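先说价格以外的东西吧,价格你往下翻就有,配件清单也在最后。

我在 Anwood 做示教设备,做了挺久,后来大家总问我同一个问题:我不会写代码,能不能教机械臂干活?能啊!我们这套 **Trulline 双臂遥操作示教套件**就是给这种人准备的。你坐在桌子这头,两只手各握一根主臂,那头的两条从臂跟着你走,你怎么伸手它就怎么伸手,你捏它也捏。做完一遍,存下来就是一条示教数据。就这么回事,我家里人来工位上玩,坐下就上手了(然后就不肯走了……)。

## 适合谁用

实验室里做模仿学习的同学,做小件分拣、摆放、装盒的工程师,还有职校里想让学生摸一摸真东西的老师。你要是想拿它搬水泥,请关掉本页,真的搬不动。

还有一类朋友我想单独说一下:手里已经有单臂,用了一阵子觉得不过瘾的。双臂和单臂的区别,最开始感觉不出来,等你做到“左边一样东西归左边,右边一样东西归右边”这种活,马上就知道了。单臂要来回跑,录一条数据拖得老长,双臂各管各的半张桌子,舒服!

## 拿摆盘练手

新用户来问第一个任务做什么,我一律推荐摆盘。两个盘子,几样假蔬菜,胡萝卜放一个盘,土豆放另一个盘。听着像过家家,练的东西可不少:形状一长一圆,下爪的角度完全两码事;盘子又有边,放低了会磕,放高了会滚。我自己用的是琥珀色和绿色的花边玻璃盘,颜色分得开,回看录像的时候一眼就知道哪样该去哪儿。
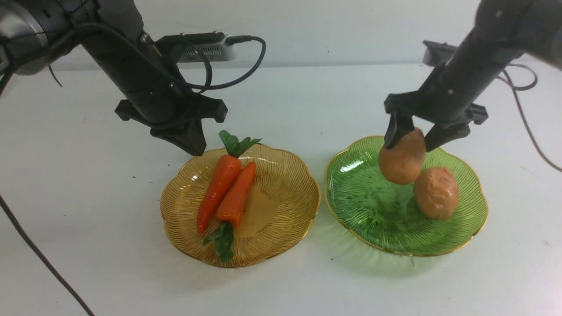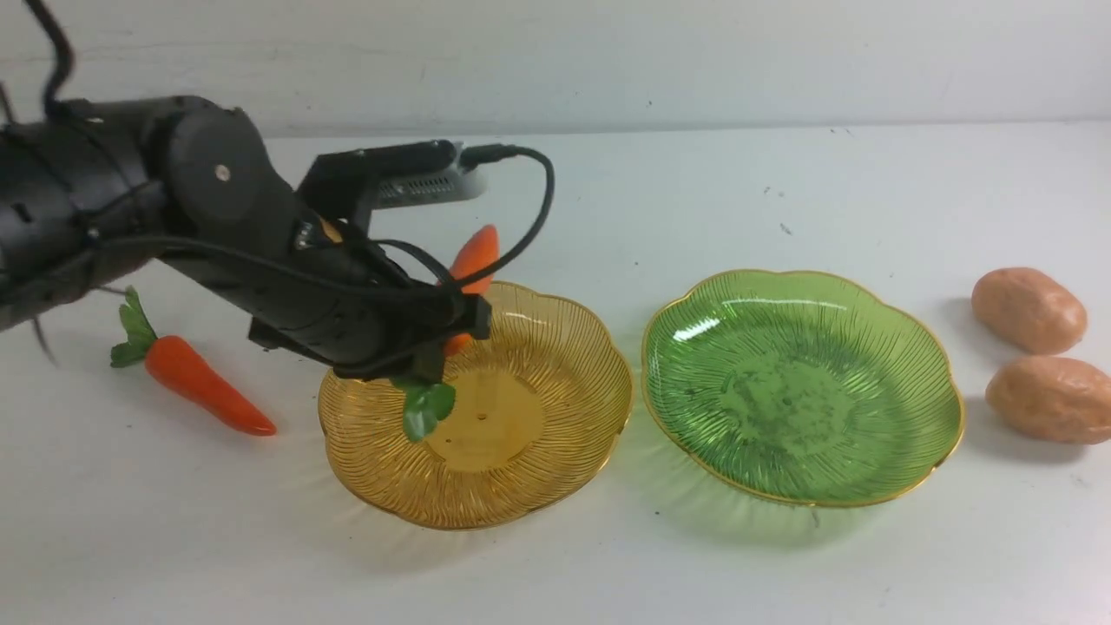 **文 / Anwood 示教组 小编自用机手记 · 七月更新**

接着讲手感。胡萝卜这东西细长,还带一把叶子,夹爪捏住以后叶子会先碰到盘子,所以你在主臂上要比平时多抬一点,到了位置再慢慢往下送。我一开始老是急,手一松它就歪着倒下去。后来学乖了:到盘子上方先停一停,看一眼,再放。这个“停一停”也会录进数据里,别嫌它浪费时间,训练出来的动作会稳很多。

土豆反而好抓,两根手指左右一合就行。麻烦在第二个土豆,盘子里已经躺着一个了,你得给它找个空位,别把前一个挤跑。我的习惯是先放靠外的,再放靠里的,你们有更顺的办法欢迎写信来告诉我。

玻璃盘我也多说两句。反光是有的,灯一换位置,亮斑就跟着跑。做数据的话,我建议灯光固定一组录一批,再换一组录一批,别录到一半去挪台灯。也有用户嫌玻璃麻烦改用塑料盘,完全可以,只是我觉得以后真要用在厨房或者餐厅里,早晚得碰到玻璃和瓷的,早碰早安心。

## 套件里有什么

- 主臂 2 根(你握的那两根),带扳机式夹爪控制
- 从臂 2 条,黑色,两指夹爪已装好
- 腕部模块支架 2 个,相机型号可选
- 头部视角支架 1 个,高度可调
- 脚踏开关 1 个:踩一下开始录,再踩一下结束
- 线缆和扎带一包
- Skallard 桌边夹具 4 只,桌板厚度 40 毫米以内都能夹

夹具我要夸一下。以前我们让用户自己打孔,结果租房子住的同学一个个来哭诉,说房东不让。换成 Skallard 的夹具以后这种邮件就没有了,拧紧就能用,搬家也能带走。桌子本身不在套件里,请准备一张结实的,晃悠悠的折叠桌不行,手臂一快它就跟着抖。桌面颜色随你,我用白的,小东西掉在上面好找。

## 怎么录一条示教

1. 把东西摆到起始位置。不用摆得一模一样,每次稍微挪一挪更好。
2. 两根主臂拿到“休息位”,等从臂跟上来,指示灯变绿。
3. 踩脚踏,开始做。
4. 做完双手回到休息位,再踩一下。
5. 软件会问你这条要不要。手滑了就丢掉,不心疼。

第五步一定要老实!我见过有人什么都留,理由是“反正数据越多越好”,最后机械臂把他半路挠痒痒那一下都学进去了,学得还挺像。

至于一个任务要录多少条,我只能讲我自己的:摆盘这个任务,我录了 147 条,分 3 个下午录完的。前面那些现在回头看都有点笨,后面越来越顺。一口气录太久手会酸,酸了动作就变形,所以请休息,喝口水,去阳台站一会儿。

## 走线

这个是我被问得最多的售后问题,没有之一。腕部模块有一根线要接出来,千万别绷直了绑,手腕一转就拽住。留一个松松的弯,弯朝上或者朝外都行,只要手臂转到底的时候它还有余量。绑好以后先不录数据,拿主臂把几个极限姿势都走一遍,听听有没有刮擦声。桌面上的长线尽量往后、往两侧走,别横在盘子和物件中间,要不哪天夹爪就把线当胡萝卜捏起来了。(我捏过。)

## 我觉得还不够好的地方

主臂没有力反馈,捏到东西的时候你手上是感觉不出来的,全靠眼睛。捏软东西要自己练分寸,生鸡蛋我劝你先别试。

夹爪只有两根手指,很薄的卡片平躺在桌上基本抠不起来,得推到桌边再夹。

软件界面的中文翻译还有几处怪怪的,“回零”有一页写成了“回家”,我已经提了,下个版本改。其实我还挺喜欢“回家”的。

## 和 Lindemann 的支架能不能混用

可以,不过要另买转接板。Lindemann 的立柱孔距和我们不一样,直接拧上去能拧两颗,剩下的对不上。有人就这么两颗螺丝用着,请不要!转接板在配件页,下单时在备注里写“立柱转接”,我们跟主机一起发。

## 价格和发货

标准版和教学版的价格在页面右上角的下拉框里选,教学版多一套练习物件(假蔬菜和盘子都在里面,盘子颜色随机,想指定请备注)。现货 5 个工作日内发出,木箱包装,箱子有点沉,最好叫个人一起抬。收到先别扔箱子,返修要用。

想先试试再决定的,每周六下午我们展示间开着,提前在预约页选个时段,来了直接坐下玩。穿袖口窄一点的衣服,宽袖子容易挂到主臂。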